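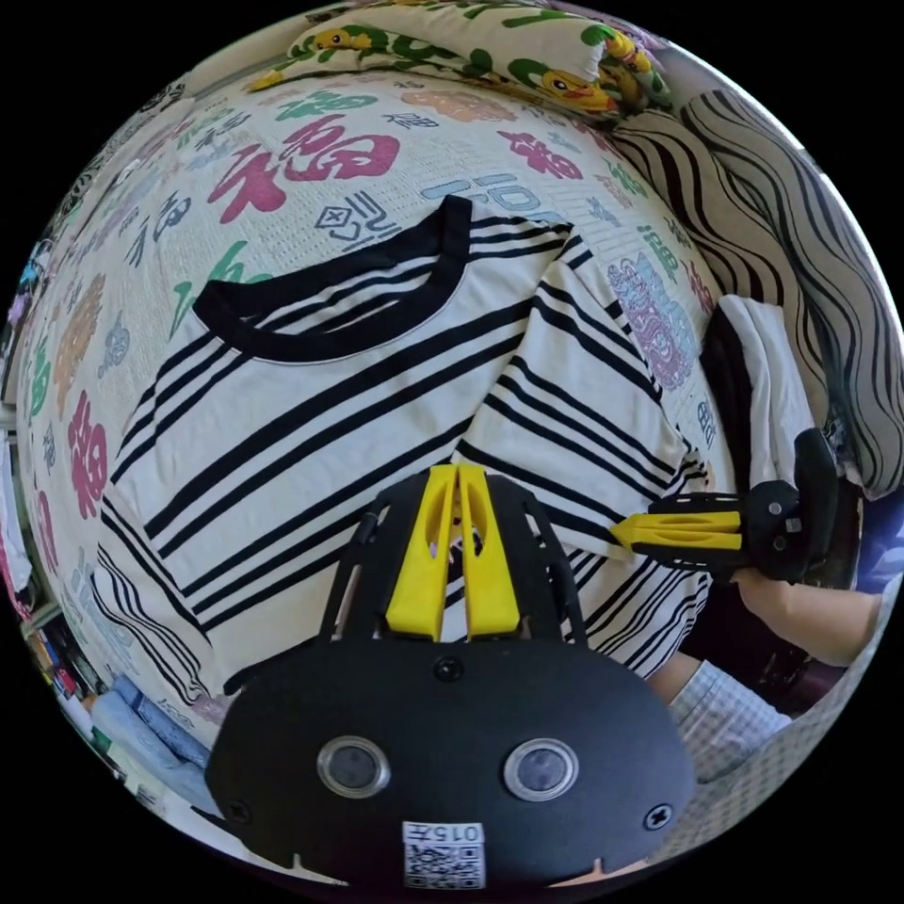
Estden workshop publishes its laundry-folding build, and says most homes can do without one

For immediate release, August

Members of the Grodham shared workshop in Estden have released the plans, parts list and full test log for Irura, a home-built system meant to learn how to fold clothes from people doing the job by hand. They are also releasing their doubts about it.

The build uses a pair of hand-held grippers with yellow fingers. A person folds with them, one in each hand, and the recordings are used to train a pair of small arms to do the same. The idea is well known among hobbyists and the group claims no credit for it. What it can offer is a set of results with the bad ones left in.

Over the course of the build, members recorded 123 folds of T-shirts on beds and tables at home. The arms were then given 16 attempts at a plain short-sleeved shirt, laid out flat for them by a member before each try. They finished 10. A finished fold was one that could be picked up and put in a drawer without coming undone, and the group admits that this is a generous test.

"A shirt that somebody has already laid flat is most of the way to being folded," said Despina Spanos, who led the build. "I would be wary of any video of a folding robot that starts at that point, and that includes ours. Show me the basket, with the socks inside out and a duvet cover that has swallowed everything else. We haven't got near that."

The arms took 53 seconds over their quickest finished fold. Spanos does the same shirt by hand in a few seconds and does not consider herself tidy.

Collars were a steady source of trouble. The fingers would close on the neck of a shirt, take hold of both layers when one was wanted, and drag the whole thing sideways. Striped shirts made it easier for members to see when a fold had gone crooked. Whether the stripes made any difference to the software is not known, and the group has declined to guess. Patterned bedding may have confused matters as well, but no fair comparison was run, and the log says so.

The hand-held grippers fared better than the arms. Their printed bodies went through several versions, mainly to stop the handle twisting under the thumb, and the drawings for the last version are the part of the release most likely to be of use to others. Members found them tiring over a long evening. Anyone with small hands should expect to shorten the grip, and a note on how to do this is in the parts list.

Nighat Magsi, who keeps the workshop's accounts and voted against the project when it was first put forward, was asked to check the figures before they went out.

"I had them take out the word 'breakthrough', which was in the first draft twice," she said. "I also asked what it would cost a family to build and how much time they would get back. The first answer was a long list. The second was none. They lose time, because somebody has to stand there and straighten the shirt. I'm happy for it to be published on that footing."

Magsi added that she has no objection to people building things for the pleasure of it, provided that is what they write on the form.

The workshop has been approached about turning Irura into a kit. It has said no for the time being. The arms have no guard and will carry on closing if a finger is in the way, and the stop button is at present wired to one arm only. The group advises against running them near children or pets, or leaving them unattended at all. The hand-held grippers have no motors and do not carry the same risk.

Work will continue through the autumn on the Bukhari bench, the larger of the workshop's two tables, where members plan to try towels. Towels are square and have no sleeves. Spanos expects better numbers and has asked that they should not be taken as progress on shirts.

Plans, drawings and the test log, including all failed attempts, are free to copy. Printed sets can be had at the workshop door for the price of the paper.

ENDS

Notes to editors

Grodham is a members' workshop in Estden with benches for wood, metal, sewing and electronics. It is run on subscriptions and received no outside money for this build.

Irura is the name of the build and is not a product. It is not for sale.

Journalists are welcome to see the arms at work from 7pm on open evenings. Please bring your own shirt, unfolded.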